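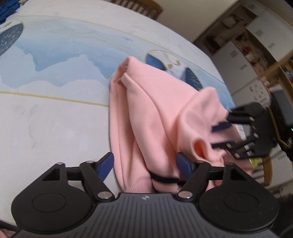

Drivers wanted: live with an electric car for five weeks

Hello! I'm Impi and I look after the test diary at Coltora, a small website for people who are thinking of swapping petrol for a plug. I'm after two households to borrow an electric hatchback each and tell our readers what it's like on the school run, at the supermarket and on a wet Sunday at your mum's.

The cars are coming from Pelkonen, the leasing people, and they pay the insurance and servicing. You pay for your own charging (keep the receipts, we'll refund anything you spend at public chargers). We did a shorter version of this in March and I got so many emails asking for a longer one that I went back and begged.

You'll need a full licence, held for at least two years, with no bans. Off-street parking would be lovely but I'd really like one household without it – somebody in a flat or a terrace who'd have to rely on the chargers in town. Kids, dogs and muddy bikes all welcome.

What I'd want from you is a short diary entry every week, a note of your mileage and one phone call with me at the end. You don't have to be a writer, and please don't be polite about the car! If the boot's too small for your pushchair, say so.

To apply, send me a few lines about who you are, what you drive now and your longest regular trip. Lauri Jääskeläinen is sorting the handovers, so tell us if there are days you can't do. Applications close on Thursday, April 26, 2018, and I'll ring everyone on the shortlist myself.

Impi Juntunen, Coltora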